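Arm Selection and Stale Target Handling in a Two-Arm Grasp Planner

Project report, Robot Software Laboratory course
Author: Costel Zupan
Project name in repository: keten

1. Background

The two-arm station in the Brestcombe lab has been used by several earlier student groups, and each group left its own scripts for moving the arms. Most of these scripts assume that one arm does the work and the other stays parked. The choice of arm is made by hand in a configuration file before the program starts. If the object is then placed on the wrong side, the planner either returns no solution or returns one with the elbow close to its limit.

The goal of this project was to replace the fixed choice with a planner front end that picks the arm at run time from the detected object pose, and that drops the plan if the pose becomes too old or moves too far. The front end is called Keten. It sits between the existing perception node (Hundum, written by an earlier group) and the existing trajectory executor. Neither of those was rewritten. Two small changes were made to Hundum and are listed in section 4.

Not covered: grasp force, slip detection, handover between arms, and any object that has to be held by both grippers at once.

2. Task setup

All work was done with one class of target, an upright bottle standing on the white table. A bottle is a reasonable test object for arm selection. It is close to symmetric about its vertical axis, so the approach direction is free and the planner can choose it for the convenience of the arm. It is also an awkward object for perception. Clear plastic gives poor depth values, and the label is the only part of the body that returns a stable surface.

The planner works in a table frame with x to the right, y away from the robot base and z up. Both arms are calibrated to this frame at startup. The head camera is calibrated separately, and its transform is read from a file.

In the start pose both grippers are open and face the middle of the table. The executor will not accept a goal unless both arms report this pose within tolerance. 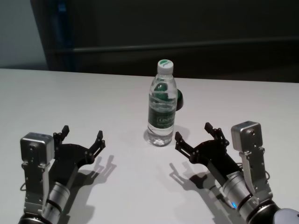
Figure 1. Bottle between the two open grippers, head camera view. A dark green object is partly hidden behind the bottle.

The second object was kept in the workspace because the planner needs something to avoid. In Keten it is treated as an obstacle with no class. The node does not try to identify it. It takes the cluster from Hundum, fits an upright cylinder around it, grows the cylinder by a margin and passes the result to the collision checker.

3. Planner front end

3.1 Input

Keten subscribes to one topic from Hundum. Each message has a time stamp, a target pose, a list of obstacle clusters and a confidence value for the target. Messages with low confidence are logged and dropped. No smoothing is done in Keten.

3.2 Candidate generation

For each accepted target pose, the front end generates 15 approach directions per arm, spread evenly over a half circle on that arm's side of the object. Every candidate is a horizontal grasp at label height. Each has a pregrasp pose, set back along the approach direction, and a grasp pose.

The candidates go through three filters in this order:

a) Inverse kinematics for the pregrasp and grasp poses. Both must have a solution in the same arm configuration.
b) Collision check of the gripper alone at both poses, against the table and the obstacle cylinders.
c) Collision check of the whole arm along the straight segment between the two poses, with the other arm held at its current joint values.

Filter b was originally run after c. Swapping them reduced the planning time noticeably, as most rejected candidates fail because a finger overlaps an obstacle and the full arm check is the slowest step.

3.3 Cost and arm choice

Each remaining candidate receives a cost. The cost is a weighted sum of joint travel from the start pose, distance from joint limits (inverted), and clearance to the nearest obstacle (inverted). The arm with the cheapest candidate is selected.

With the object near the middle of the table, the left and right costs are almost equal. In the first version the selected arm changed from message to message with the noise in the target pose. This was fixed with hysteresis. Once an arm is selected, the other arm has to be cheaper by a fixed ratio before the selection changes. After the pregrasp motion begins, the selection is locked until the arm is back at the start pose.

The clearance term has a side effect that was not planned. An obstacle behind and to one side of the target raises the cost of the arm on that side, and the other arm is preferred even when its joint travel is longer. This was left in.

3.4 Stale targets

Two limits apply. A target pose older than 300 ms is not used to start a plan. A plan that is ready but has not been sent is discarded after 600 ms and must be computed again. Before sending, the planned target pose is also compared with the newest one, and a difference of more than 9 mm cancels the plan.

The limits were set by hand. With a shorter age limit, the node rejected valid messages whenever Hundum was busy with a large cluster. No systematic tuning was done.

4. Changes to Hundum

The obstacle list was previously cleared whenever the target was found, on the assumption that only one object was on the table. It is now kept.

Hundum also used to merge clusters whose image regions touch. For an opaque target this does little harm. With a clear bottle, the green object shows through or beside the plastic, and the merged cluster moved the estimated axis toward the object behind it. The merge step now compares the depth of the two regions first. Where the bottle body has no valid depth, the label depth is used for the whole body.
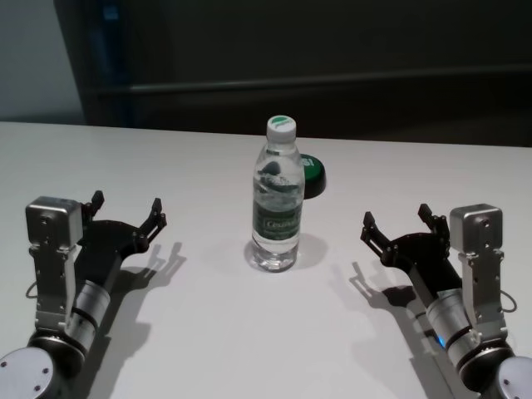

Figure 2. Head camera view with the round green object behind and to the right of the bottle. Bottle and object overlap in the image.

An arrangement of this kind is the hardest case for the merge test. The label and the object are both green, so color gives no help in separating them, and the object is only a short distance behind the bottle. The depth threshold therefore has to be small. If it is too small, the label itself is split into two clusters where it curves away from the camera. The threshold in the repository is a compromise and is valid for this camera height only.

Shadows were considered as a possible source of false obstacles. The grippers and the bottle cast visible shadows on the white surface. Hundum segments on height above the table plane before it looks at color, so no extra handling was added.

5. Tests

Unit tests cover the candidate generator, the cost function, the hysteresis and the age limits. They use recorded messages and need no hardware. The age limits are tested with a simulated clock. An early version used wall time and failed at random on the shared build machine.

On the station, the front end was first run in dry mode. In dry mode the full pipeline is executed and the selected arm, cost and plan are logged, but nothing is sent to the executor. The bottle was moved by hand between runs. The logs were checked for three faults: a change of arm without a change of target, a plan built on an expired pose, and a collision object missing from the planning scene.

The first fault was seen before hysteresis was added and was absent from the later logs. The second appeared once and was traced to Keten reading the receive time of the message instead of its capture time. The third appeared whenever the obstacle was completely hidden behind the target. Hundum then reports no cluster and the collision checker has nothing to check against.

The third fault is not solved. A workaround keeps the last known obstacle cylinder for as long as the target pose has not changed. It does not help if the obstacle is already hidden at startup.

6. Known limitations

The other arm is treated as a static obstacle, so both arms cannot move at the same time. The planner by Stoyanova, which is installed on the same machine, supports coordinated motion, but its scene format is different and a converter was outside the time available.

Candidates are horizontal only. For a low object, the gripper housing would come too close to the table and every candidate would be rejected by filter b.

The cost weights are stored in the same file as the calibration paths. A group that recalibrates the station and replaces the file will lose the weights without a warning. They should be moved to a separate file.

7. Running the software

Start Hundum, wait for the table plane message, then start Keten with the station configuration. Dry mode is the default. The flag for live mode must be given on the command line and cannot be set in the configuration file. Logs are written to the run directory in plain text, one line per candidate, with the filter letter that rejected it or the cost if it passed.

The recorded messages used by the unit tests are in the test data folder of the repository. The calibration files are not included, as they are replaced each time the camera mount is adjusted.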